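Course Materials > Early Learning and Play > Handouts

Reading time: 7 min

Ekdale Institute of Early Learning
Handout 5: Block Play, Materials and Bridging

Purpose of this handout

This handout accompanies the fifth session of the course and should be read before the practical hour. It covers the choice of blocks for a mixed set, the first structures that young children are likely to build, and the care of the blocks between groups. Students who missed the previous session should first read Handout 4, which deals with floor space and storage.

1. Terms used in this course

A unit is the block against which the other blocks in a set are measured. In a well-planned set, the longer blocks are simple multiples of the unit, so that two units placed end to end match one double. Not every set is planned in this way, and students should measure before assuming.

A row is any line of blocks laid on the same surface. A course is a row that forms one level of a wall. A seam is the line where two neighboring blocks meet. A bridge is a block that rests on two others. Most textbooks reserve the word for a block that crosses an open gap. In this course it also includes a block laid across a closed seam, as the child faces the same question of support in both cases. The narrower use will be accepted in written work provided that it is stated.

2. Materials

Wood. Unpainted hardwood remains the standard against which other blocks are judged. It is heavy enough to stay where it is put, and the grain gives the surface a slight grip. Its drawbacks are cost and noise. A tall wooden structure should not be built above the seated shoulder height of the youngest child in the group.

Foam. Foam blocks are light, quiet and safe to drop. They yield a little when squeezed, and a child with a weak grasp can often lift a foam block that would slip from the hand if it were made of wood. Foam marks easily. Specks, scuffs and short dark streaks appear on light colors after ordinary use and do not by themselves justify replacement. A block should be withdrawn when pieces can be pulled from it or when its corners have rounded so far that it no longer sits flat.

Hard plastic. Glossy plastic blocks wash well and keep their color. They slide against one another more readily than wood or foam, and this should be considered when they are offered as an upper course.

Mixed sets. The teaching room holds the Onex mixed set of 148 pieces, stored in 9 trays. Trays are numbered on the short side. Blocks should be returned to the tray from which they came, even where another tray has room.

3. The two-and-one arrangement

The central exercise of this session uses three blocks and no more. Two matching blocks are placed side by side so that their faces touch. A third block, longer than either of the two, is then laid so that it spans them both. The fourth block, if one is offered, should differ in color from the others and is given to the child without instruction.

The arrangement is small, but a good deal can be observed in it. Placing the first two blocks requires the child to judge whether their ends are level. Laying the third requires the child to find a middle. Many children of three will set the long block to one side, look at it, and correct it by pushing with a flat hand. Others will lift it and begin again. Both responses should be recorded, and neither should be prompted.

Where the arrangement is laid flat on a tabletop instead of built upward, the same judgments are called for without the risk of a fall. The Ismail notes, kept in the course library, recommend the flat version for a child's first 2 sessions. The course follows that advice with children under three and leaves the matter open with older children.

Color deserves a brief comment. When the two lower blocks share one strong color and the spanning block is plain wood, children tend to speak of the colored pair as a single thing. When all three differ, they more often name the blocks one at a time. Students should note the colors used at the head of each observation sheet, as observations made with different combinations cannot be compared directly.

4. The working surface

The surface should be firm, level and large enough for the child to rest both forearms on it. A pale surface shows colored blocks clearly, although unpainted wood may be less distinct against it. Patterned cloths should be avoided. A surface with a rough or mottled finish is acceptable if the blocks stand steadily on it – test this with the smallest block in the tray before the child arrives.

Lighting should come from above and slightly to one side. Strong light from behind the child throws the shadow of the hand across the work.

5. Recording

Use the Zelis observation sheet. One sheet covers one child and up to 5 placements. Write what the hands do before writing what the child says. The following points are to be recorded for each placement:

- which block was picked up, by color and material
- whether one hand or both were used
- where on the block the fingers rested (long sides, short sides, top)
- whether the block was turned before it was set down
- whether it was adjusted afterward

Words such as "clever," "careless" or "confused" are not observations and will be returned for rewriting. A drawing of the finished arrangement may be added on the back of the sheet. It should show seams as single lines and should be made from directly above or directly in front, with the viewpoint marked.

6. Care between groups

Wooden blocks are wiped with a damp cloth and dried at once. They are never soaked. Foam blocks are washed by hand in lukewarm water with a mild soap, pressed gently in a towel and left on the rack overnight. Plastic blocks may be washed together in the sink. No block of any kind is to be dried on the radiator.

Damaged blocks go in the gray bin beside the door, with the tray number written on a paper slip.

7. Preparation for the next session

Bring two completed observation sheets, one from a flat arrangement and one from an arrangement built upward. Students without access to a group of children may observe a fellow student working with the non-preferred hand, and should mark the sheet accordingly. Handout 6 takes up enclosures and corners and will be available from the Ekdale office in October.

Shares: 9 | Comments: 2 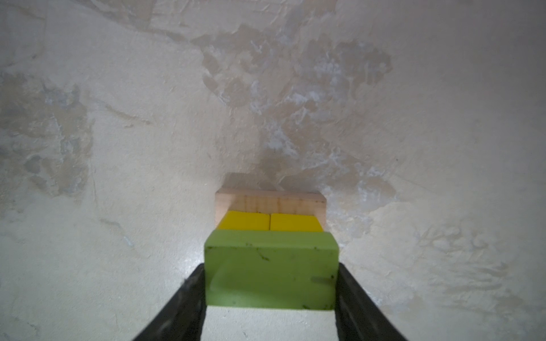
Sheets for this session are collected at the start of the practical hour. Late sheets are accepted at the office until 4 p.m. on the same day.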